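Notes Ahead of the Estico User Conference

Tue 27 June

Registration for the annual Estico user conference opened this week, and several readers have asked whether I intend to return. I do. The event takes place in August at the Drornness conference center, and the organizers expect roughly 2000 attendees, most of them network and systems administrators.
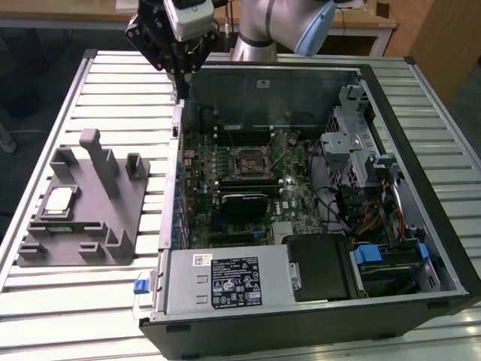 The conference pass covers all technical sessions, the exhibit hall and the evening reception. Certification exams are sold separately this year, a change from earlier practice. Readers who plan to sit for an exam should reserve a seat before booking travel, as morning slots fill first.

Sessions I Plan to Attend

Defne Bilgin will present on branch office routing, a subject she has covered at the last two conferences. Her talks run 60 minutes and leave time for questions. Tuncay Toprak is scheduled for the following afternoon with a session on moving older monitoring systems to Suvel. I administer a Suvel installation of moderate size and have found its alert rules difficult to maintain - I hope he will address this directly.

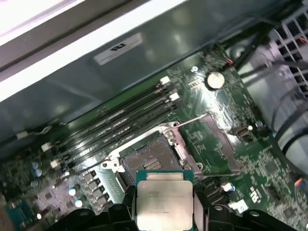

The hands-on labs deserve separate mention. Places are limited and must be requested through the attendee portal. Last year I took the server hardware lab, which began with the parts many of us now seldom handle: the square processor with its silver heat spreader, and the open socket on the motherboard that receives it. The remaining four labs deal with software, and I have requested the one on configuration backup.

Travel and Lodging

The conference rate applies at five hotels. I have stayed at the Nygård on each visit and have reserved there again. It is a short walk from the main entrance, and breakfast is served early enough for the first session. Shuttle service is provided for the other hotels only.

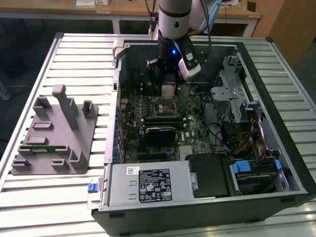
Meeting Readers

I will be in the exhibit hall during the lunch period on the first day. Those who wish to discuss Suvel alerting, or any earlier post, may write to me through the contact page beforehand.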